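About Midevel

Midevel builds and tests table-clearing routines for two-arm robots. We work for kitchens, canteens and equipment makers that want to know how a robot behaves with real leftovers before they pay for one. The company has 16 employees at its Hinia site and a smaller test room in Afolabi.

The work is ordinary. Cups, plates and chopsticks go to the dish rack, paper and foil go to the clear container, and food scraps stay on the black trays. Most of our hours go into finding out where that sequence breaks down.

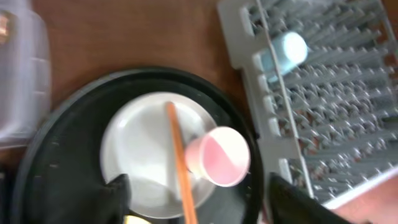
Wrist view: plate, cup and chopstick on the round tray, dish rack at right.

The failure we are asked about most is the one we call the December fault. During a long run of the clearing routine, the left arm closed its gripper 3 mm below the commanded height and pressed on the rim of a tray. The force limit should have stopped the arm at once. It did not, and the arm kept pushing until an operator used the stop button. No one was hurt. The tray cracked and a finger mount was bent.
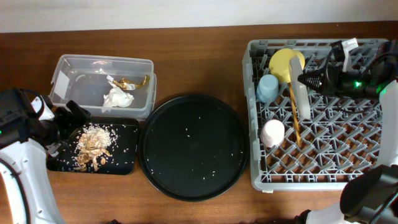
We traced the fault to two causes. A fastener in the finger mount had worked loose, which shifted the fingertip. The force limit had also been raised for an earlier test with heavier dishes and never set back. Either one alone would have been caught by the checks we had then. Together they were not.

The review covered 908 logged runs. In 18 of them the height error was already present and had been filed as normal variation - a mistake in our reading of the data, and the part of the report we consider most useful to customers.

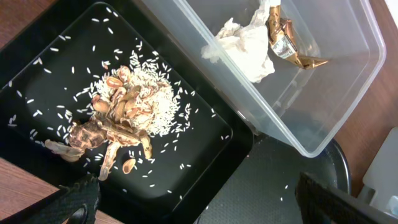 Small, dry material such as rice makes this kind of error hard to spot. Grains scatter when a finger touches down too early, but they also scatter during a correct pickup. We no longer accept a visual check of the tray as proof that contact height is right. Height is now measured against a fixed block at the start of each shift.

Force limits are stored with the routine and reload each time it starts. A change needs a second sign-off and expires at the end of the day.
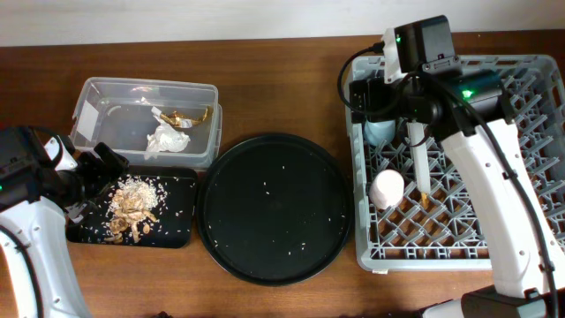

Both arms now share one stop circuit. In the old layout, stopping the left arm left the right arm powered over the rack, and it had to be shut down separately. The new wiring follows the Camura cell, our first fixed installation, where it had been in use without trouble.

The full fault report, with force traces and the revised start-up checklist, is sent on request to customers and to other test labs. Requests go through the Hinia office.

Page last revised Thursday, June 30, 2022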